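Bottle Table — Plistine Parent Room Gallery

Posted by Meriem Abdelaziz

Plistine runs the parent room on the second floor of the Vullbridge building, and this page is about the bottle table. The bottles are the handled kind for babies who are starting to hold their own drink. They come apart into more pieces than people expect, and most of the questions we get are about which piece goes where. The page had 1,343 visits by the end of August, mostly from families who wanted to look at the parts before coming in.

The table is the plain white one with rounded corners. Loose parts go on a black tray with a raised rim, which keeps the small rings and caps from ending up on the carpet. Finished bottles stand on the tabletop beside it.
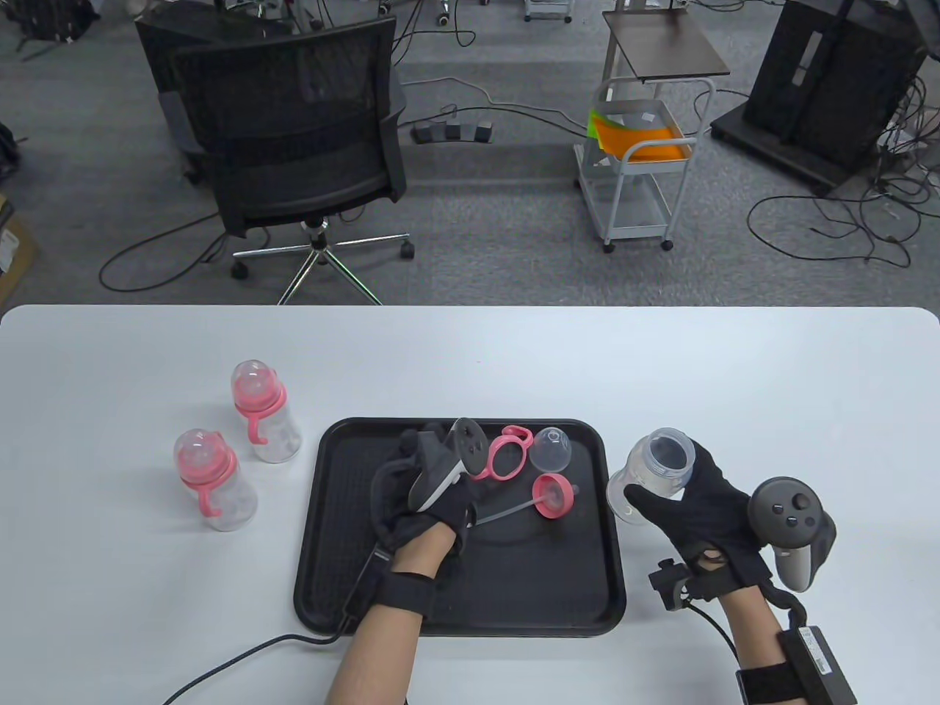 Two bottles assembled, a third still in parts. The pink lid with the straw is on the tray.

The straw lid is the one that gets mixed up with the ordinary collar. Both are pink and they sit in the same drawer at Gimell, the shop downstairs where we buy replacements. The lid has the straw running through it and takes no separate nipple. The collar is open in the middle, and the nipple has to be pulled up through it from underneath before it goes on the bottle. If the nipple isn't seated all the way around, the bottle will drip when it's tipped. Take it off and start again; tightening harder does not help.

Handles go on before the collar or lid. The ring fits over the neck and the two loops hang down at the sides. It is easy to forget the handle until everything else is on, and then it all has to come off again.
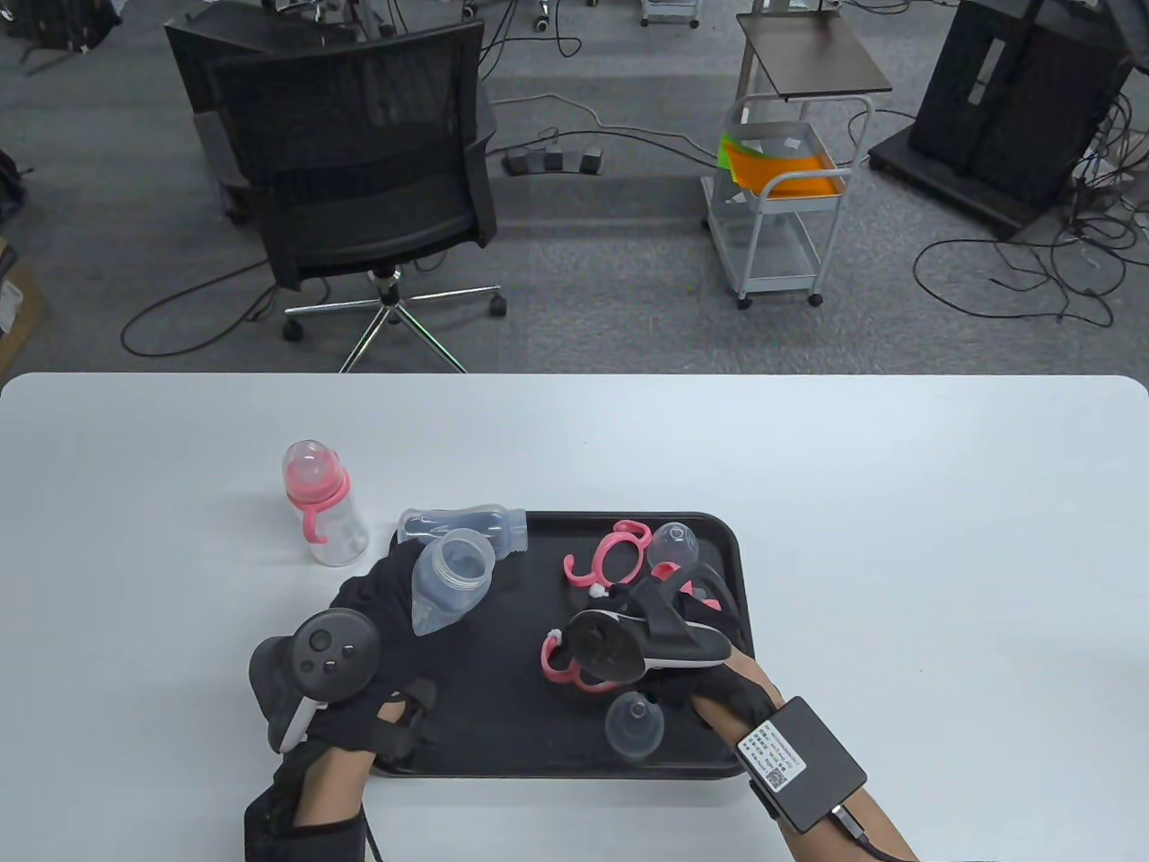
Clear bodies are the simplest part to deal with. Check the threads for dried milk, check the rim for chips or cracks, and set aside anything doubtful. Some 400 bottles went through the room last year and we threw out very few bodies. Nipples wear out much faster. Pull on each one and hold it up to the window, and if it has gone sticky or thin, put it in the trash.

Parts from different makers should stay apart even when the color matches. We had a box of Rathnayake collars donated in the spring that looked right and would not thread past the first turn — those are now in a bag marked "do not use" on the bottom shelf.

The parent room opens at 9 a.m. Bring your own bottles if you want help with them, washed and with all the parts.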